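2013-07-26

Cup and pen, second look.

Folke wants to call the cup settled and move on to the tray. I'm not convinced. His case is that it's small, it's pale, it stands up by itself and it only has to hold one pen. All true. My case is that the Okberg catalog calls it a "desk vessel," and I don't trust anything that needs a second word for cup. 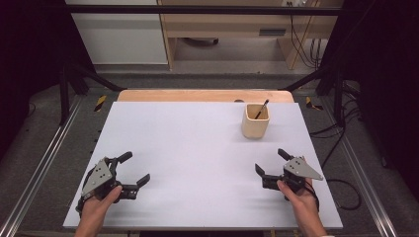

Anjani asked why we can't use a plain round mug like everybody else. Good question. The answer in the December notes is that the squarish shape "keeps the pen in a corner." I'd like to know who checked that. A pen leans wherever it was dropped, and with a single pen in there it has the whole rim to choose from. Prys says corners help. Prys also said that about the Numholm box, and we gave the Numholm box away.

Weighed it again on the kitchen scale while I was at it, dry and empty: 400 g on the first go, a bit less on the next. I blame the scale. Inside depth is almost 80 mm by my ruler, so a long pen has plenty sticking out to get hold of. The short ones from the Beddoe pack sink too far and should stay out of this. 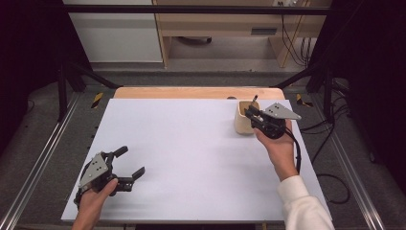
Other complaint: pale cup on a white board. Ditte likes the look. I think it's asking for trouble, and I'd try the same thing once on the bare wood before anybody writes that the color makes no difference. Ramesh offered to bring in a blue one. Yes please.

Also, the board. Is it flat? Everyone says it's flat. Lay the steel rule across it both ways and write the number down, then I'll say it too.

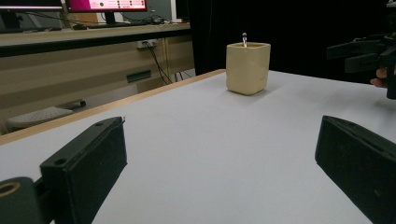 Price, for the record: Pluser quoted us for 3,000 of these. We need 2. I've told Folke to stop answering their emails.

To do
– blue cup (Ramesh)
– steel rule on the board, both directions
– find out who wrote the corner remark in December
– pen caps: on or off? pick one and stick to it

Not signing off on the cup yet.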